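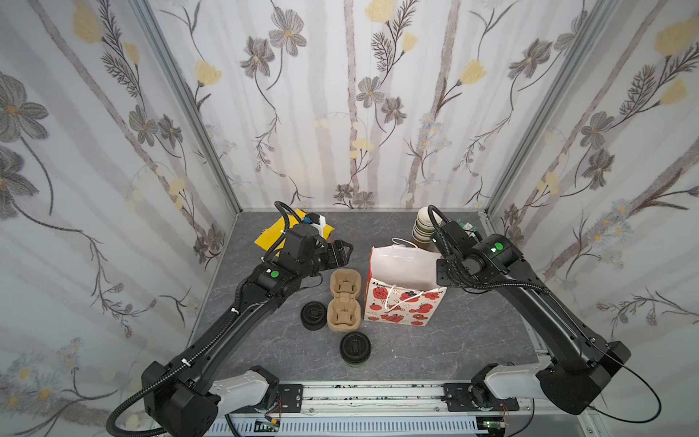 **Skirnent Public Library – Board of Trustees**
**Minutes of the Regular Meeting, March 2023**

The meeting was called to order by the chair at the main branch. A quorum was present. The branch manager at Pusia had sent regrets.

**1. Approval of prior minutes**

The minutes of the previous meeting were approved with one correction: under Item 4, "large-print periodicals" should read "large-print fiction."

**2. Director's report**

Lenni Juntunen, Library Director, presented the circulation figures for the month. Checkouts across all branches came to 2,974, of which 1,743 were at the main branch. Interlibrary loan requests remained slow to fill, mainly on account of the courier schedule, and the Director has asked the regional office to restore the second weekly pickup.

The Director noted that the children's section at Vistia is now open on the same hours as the rest of that branch. Patrons had asked for this repeatedly over the winter. Staffing is being covered within the existing budget through the end of the fiscal year – any extension beyond that point will need Board approval.

A trustee asked whether the figures included e-book loans. The Director replied that they did not, and agreed to report those separately from now on.

**3. Overdue fines**

The Board resumed its discussion of ending overdue fines on children's and young adult materials. The Director's memo, circulated before the meeting, recommended that fines end for these materials while replacement charges for lost items stay in place.

Two trustees spoke in favor. One trustee expressed concern that popular titles would be returned late and asked that the hold queue be watched closely. The Director confirmed that an item with holds would continue to block further renewals.

*Motion:* To end overdue fines on children's and young adult materials, effective in May, with lost-item charges unchanged. Moved and seconded. The motion carried with 5 in favor and one opposed.

Existing fines on these materials will be cleared from patron accounts on the effective date. Notice will be posted at each service desk and printed on checkout receipts.

**4. Roof and gutters, Pusia branch**

Honkanen submitted a written quote for repair of the flashing and replacement of the rear gutters. The Board reviewed the quote and found the scope of work acceptable, except that it did not state who would remove the old gutters from the site. The Director was instructed to obtain this in writing before signing.

Water staining over the local history shelves was discussed. The affected shelves have been emptied and the materials moved to the main branch, where they may be requested at the reference desk.

*Motion:* To accept the Honkanen quote, subject to written confirmation of debris removal. Moved and seconded. Carried without opposition.

**5. Meeting room policy**

The Board considered a revised draft of the meeting room policy. The following changes were agreed:

- Room capacity at the main branch to be listed as 70, in keeping with the posted limit.
- Groups may reserve the room no more than twice in a calendar month.
- Light refreshments are permitted; open flames and slow cookers are not.
- Cancellations must reach the front desk by closing time on the day before the booking.

The question of charging a fee to businesses was deferred. The Director will bring back the fee schedules used by neighboring library districts.

**6. Public comment**

A resident of Vistia asked that the outdoor book return be moved closer to the curb, as the present location is difficult to reach in snow. The chair thanked the resident and referred the matter to the Director.

**7. Adjournment**

There being no further business, the meeting was adjourned. The fee schedules and the written confirmation from Honkanen will be included in the packet for the next regular meeting.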